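4.2 Does carbohydrate timing explain late-game shooting?

The claim we set out to test is an old favorite among basketball staffs: players who eat a large starch-based meal at a fixed hour before tip-off shoot better in the fourth quarter than players who eat whenever they like. It shows up in team handbooks and in the sales material for at least one commercial meal planner, Fledia, whose default game-day schedule puts the main meal 3 hours before the start. We were doubtful going in, and the reader should know that. The doubt comes from the earlier work, which leans on small rosters, self-reported meals and, in most cases, a single shooting test done in an empty gym.

Our sample came from the Stikier winter league, a semi-professional competition whose clubs agreed to share shot logs and meal records for one full season ending in March. After we removed players who logged fewer than ten games, 85 remained. Between them they took 2856 fourth-quarter shots from the field. Free throws were left out of the main analysis and are treated separately in Section 4.4, where the story is no more encouraging.

Meal times were entered by the players in a shared spreadsheet. We do not think much of this method, and we would have preferred something better. Players forget, round to the nearest half hour, and know perfectly well what the team dietitian wants to read. At two clubs the entries for away games were so regular that we suspect they were filled in all at once on the bus home. We kept them, but every result below was also run without those two clubs. Where the two versions disagree we say so.

What counted as a "starch-based meal" also caused trouble. The clubs used rice, pasta, potatoes and noodles more or less as they pleased, and portion size was left to the person serving. We coded a meal as starch-based if one of these foods was the main item on the plate (Figure 3). Sauces, meat and vegetables were ignored in the coding. A stricter reader may object that this lumps together meals with very different amounts of fat and fiber, and we agree. The commercial planners make the same shortcut, though, and it is their advice that is on trial.
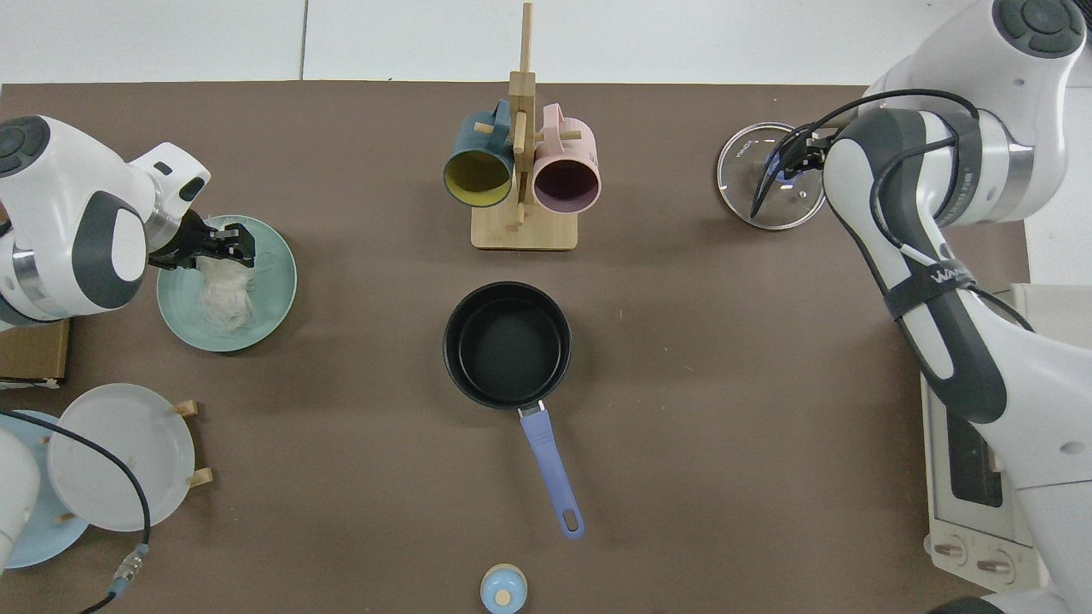 Figure 3. Rice noodles on a green plate.

In the simplest comparison, players who ate on the recommended schedule did shoot slightly better late in games. Had we stopped there, we could have written the usual paper. The gap shrinks as soon as minutes played are taken into account, and it is gone once we compare each player with himself across games. Players who follow the meal schedule closely tend to be starters, and starters are better shooters in every quarter, including the first, when no one claims that glycogen is running low. The old result looks to us like a record of who gets told what to eat.

We then looked for the effect in the places where it ought to be largest. If timing matters, it should matter most for players with heavy minutes, in overtime, and on the second night of a back-to-back. Only 37 players had enough back-to-back games to be useful, so the intervals here are wide and we would not hang a conclusion on them. Even so, the estimates for heavy-minute players and for back-to-backs point in opposite directions, and the overtime estimate sits close to zero. Leaving out the two clubs with doubtful records moves the back-to-back estimate closer to zero and changes little else.

One result did survive our checks at first. Among players at Triltadeck, the only club with its own kitchen, late meals went with fewer attempts near the rim. We were tempted to make something of it. The club changed its offense halfway through the season, however, and its home games were moved to an earlier start in the same week. Meal hour, start time and playing style all shifted together, and no amount of modeling will pull them apart with data from one team. We report the pattern in the appendix and ask that it not be quoted as support for anything.

None of this shows that food is unimportant to basketball players. A player who skips meals altogether was outside our data, and we have no view on him. We also cannot rule out an effect too small for our sample to pick up — though an effect that small would be hard to square with the confident tone of the advice. The laboratory studies usually cited in its favor measure time to exhaustion on a stationary bike, and the step from there to a contested jump shot has, as far as we can tell, been assumed every time it was taken.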